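Wuniletti Home Organiser – Support
Ticket: Spring clean checklist resets when a room is renamed
Status: Resolved (workaround supplied, fix scheduled)
Opened by: Fiachra Ní Mhurchú
Opened: February 18, 2025
Product: Wuniletti, household plan
Category: Checklists / recurring tasks

Original report

I set up the whole-house declutter list using the seasonal template. It has 189 tasks across all rooms. I had ticked off 61 of them, mostly kitchen cupboards, pantry and linen. I then renamed "Spare room" to "Study". Every task in that room went back to unticked and the due dates moved to November. Other rooms kept their ticks but the progress bar shows zero.

Expected: renaming a room changes the label only.
Actual: room tasks reset, progress bar reset.

Reproduced on the phone app and in the browser. Logging out and in made no difference.

Support, first reply

Thanks for the clear steps. Please confirm the following:
- whether the list was created from the template or imported from Plunau
- whether any tasks in the room are set to repeat
- whether a second household member has edit rights

Please don't rename the room back yet. A second rename writes over the task history we need for recovery.

Fiachra Ní Mhurchú

Imported from Plunau, then merged with the template. Repeating tasks: two, "wash curtains" and "vacuum behind bookcase". Two people have edit rights. The other account was not signed in at the time. I have not renamed it back.

Support

Cause identified. Tasks imported from Plunau are matched to a room by its name. Template tasks are matched by an internal room ID. After a merge, the list keeps the name match for every task in the room, so the rename is treated as deleting one room and creating another. The new room takes its dates from the next seasonal cycle, hence November. The progress bar is calculated from the merged list and fails when it meets a room with no history. 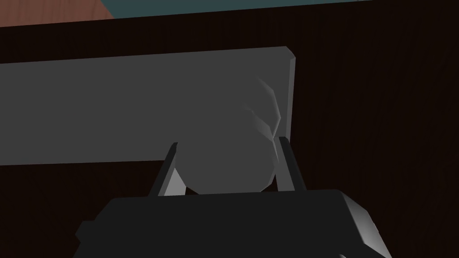 To recover the ticks:
1. Open Settings, Household, History.
2. Select the last entry before the rename.
3. Choose Restore tasks only. Do not choose Restore all, which also reverts the shopping list.
4. Open the list menu and select Rebuild rooms.
5. Close and reopen the app on each device.

Fiachra Ní Mhurchú

Steps 1 to 4 worked in the browser. Ticks are back and the bar shows 61 of 189. The phone still showed zero after reopening. Cleared the app cache and it corrected itself. The room is called "Spare room" again, as expected from the restore.

Support

Step 5 amended to include clearing the cache. After Rebuild rooms has run, the room can be renamed safely. Please try it once and check the two repeating tasks.

Fiachra Ní Mhurchú

Renamed to "Study". Ticks kept. "Wash curtains" kept its date. "Vacuum behind bookcase" lost its repeat setting, so I re-entered it by hand.

Support

Lost repeat setting logged as a separate fault and linked to this ticket. The room matching fix is scheduled for the next release. Ticket closed; reply to reopen.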